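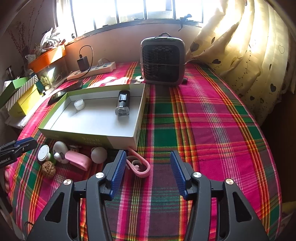 手持ちグリッパーの指先パッド、左右で当たりがずれて丸い物が逃げる

Malsha Miah
3/11/26

手持ちグリッパーの整備について教えてください。先週パッドを新品に替えてから、丸い物をつかむと前に押し出してしまうようになりました。交換前は同じ物を普通につかめていました。構造は、黒い樹脂の腕が左右に一本ずつあって、その先に溝の入った青いパッドが付くだけの単純なものです。ベッドの上に小物を並べて一つずつ試したところ、ピンクのフックは問題なく持てますが、白いボールと卵形の置物は閉じきる手前で逃げます。クルミのような茶色い実は表面がでこぼこしているせいか、半分くらいの確率で持てます。

やったことは次のとおりです。

パッドを外して、腕側の受けの面をアルコールで拭いた。
新しいパッド(Nazariの互換品、袋の番号は1904)を取り付けた。
ねじを軽く締めて、何も挟まずに開閉を繰り返した。
そのあと本締めした。

閉じたときに横から見ると、指先の先端だけが先に触れて、根元側に薄いすき間が残ります。紙を一枚挟んで引いてみると、先端は引っかかり、根元はするっと抜けます。左右を入れ替えても同じでした。古いパッドは捨てずに取ってありますが、溝がほとんど消えているので戻したくはないです。

パッド側の不良なのか、腕の付け根が緩んでいるのか、どちらから見ればいいでしょうか。付属の紙には交換手順しか書いてありませんでした。トルクドライバーは持っていません。六角レンチとノギスはあります。

Lakmal Navaratnam

ねじが緩んでいるだけだと思います。全部きつく締めてみてください。うちのはそれで直りました。

Guðlaug Hviid

先に付け根のがたを見てください。パッドを疑うのはそのあとです。きつく締めるのは、少なくとも確認が終わるまでやめておいた方がいいです。樹脂の腕だと、締めすぎたねじの座面がへこんで、かえって角度が狂います。写真で見えているねじ頭は左右に二つずつですが、どれが回転軸でどれが固定用なのかは写真からは判断できないので、動かしながら確かめてください。腕を開閉したときに、そのまわりで腕が回るのが軸です。

確認の手順を書きます。

一、グリッパーを机に固定します。手で持ったままだと、手の動きとがたの区別がつきません。当て布をしてクランプで軽く押さえれば十分です。

二、半開きにして、片方の指先をつまんで前後左右に揺らします。開閉方向に少し動くのは機構の遊びです。上下やねじれ方向に動くなら、軸の側にがたがあります。反対の腕も同じようにして、感触を比べてください。

三、閉じた状態で、先端と根元の二か所のすき間をノギスの内側の爪か、なければ紙の枚数で見ます。紙は同じ束から取ったものを使ってください。

四、パッドを両方外し、腕の受け面どうしがどう閉じるかを見ます。ここで平行なら腕は正常で、原因はパッドの厚みか取り付け向きです。ここでも先端が先に近づくなら、腕か軸です。

パッドの互換品は、先端側と根元側で厚みが違うことがあります。私が使っているものは長さが22ミリで、片側がほんの少し厚くなっています。見た目では分からず、ノギスを当てて初めて気付きました。左右を入れ替えても症状が同じだったとのことですが、入れ替えと上下の反転は別です。左右を入れ替えただけなら、厚い側は先端に来たままのはずです。パッドの取り付け穴が対称なら、上下を逆にして一度試してください。穴が対称でない場合は逆付けできないので、厚みだけ測ればいいです。

腕の方だった場合は、軸のねじを一度緩めて、座金の向きと抜けを見ます。交換のときに触っていなくても、パッドを外すときに腕をこじるとずれることがあります。組み直すときは、閉じた状態で左右を合わせてから、片側ずつ少しずつ交互に締めます。片方を締めきってからもう片方に移ると、先に締めた方へ寄ります。締め加減は、六角レンチの短い側を持って指二本で止まるところまでで足ります。長い側を持って回すと、樹脂には強すぎます。

受け面に段差やバリが残っているときは、400番の紙やすりを平らな板に貼って、面の方を軽く滑らせてください。パッドの溝は削らないでください。溝の高さが変わると、丸い物の持ち方が変わります。削ったあとの粉はよく払うこと。軸に入ると動きが渋くなります。

ねじの緩み止めを使うなら、樹脂対応と書いてあるものだけにしてください。金属用の一般的な液は、種類によって樹脂にひびを入れます。私はValitzの樹脂用を軸の先に一滴だけ付けています。付けたら一晩は動かしません。

Malsha Miah

ありがとうございます。机に固定して揺らしてみましたが、ねじれ方向のがたは左右ともありませんでした。パッドを外すと受け面は平行に閉じます。ノギスで測ったら、新しいパッドは片側が厚かったです。穴は対称でした。上下を逆に付けると、すき間は紙一枚が両方の位置で同じくらい引っかかるところまで来ました。

白いボールは持てるようになりました。卵形の方は細い側を上にして置くとまだ少し滑ります。

Gayan Sheikh

解決したようなので補足だけ。

卵形が滑るのは、パッドが平行になっても起こります。細い側を挟むと面が斜めになるので、閉じる力の一部が物を押し出す方に回ります。いちばん太いところを狙ってつかむか、置き方を変えるしかありません。うちでは整備後の確認に卵形は使わず、ボールと、角のある硬い物を一つずつ使っています。条件をそろえないと、機械が悪いのか持ち方が悪いのか分からなくなります。

確認のときは、柔らかい敷物の上より硬い机の方がいいです。ベッドやクッションだと物が沈んで、指先が布に触れた分だけ開き方が変わります。シーツを一緒に挟んでいることも意外とあります。普段の作業がベッドの上でも、整備の確認だけは机でやる方が比べやすいです。

あと、新品パッドは表面に離型剤が残っていることがあります。中性洗剤を薄めた水で洗って、溝の中まで乾かしてから付けてください。アルコールで拭くだけだと溝の底に残ります。歯ブラシで溝に沿ってこすると取れます。色が布に移るようなら洗いすぎか材質が合っていないので、そこでやめてください。

点検の間隔は、うちでは5日使うごとに次の項目だけ見ています。

ねじ頭に付けた合いマークのずれ
先端と根元の紙の引っかかり
溝に詰まった糸くず
閉じるときの音

合いマークは油性ペンでねじ頭から腕にかけて一本線を引くだけです。黒い樹脂だと黒いペンは見えないので、白を使います。本締めのあと、緩み止めを使った場合は固まってから引きます。

Veronica Costache

横からすみません。Vamurusの互換パッドでも同じことがありました。私の場合は穴が非対称で逆付けできず、薄い側に薄手の両面テープを一枚入れて合わせました。二週間ほどで端がめくれてきて、そこに布の繊維がからんだので、結局販売店に言って交換してもらいました。テープは応急用と考えた方がいいです。

測るときはパッドをノギスで強く挟まないでください。柔らかいのでつぶれて、厚い側も薄い側も同じ値になります。私は最初それで「差なし」と判断して、腕の方を分解してしまいました。厚紙を両面に当てて測り、あとで厚紙の分を引くと安定します。

Malsha Miah

離型剤は見ていませんでした。一度外して歯ブラシで洗い、乾かして付け直します。合いマークの白ペンも買います。残りの予備パッドは袋から出して厚い側に印を付けておきました。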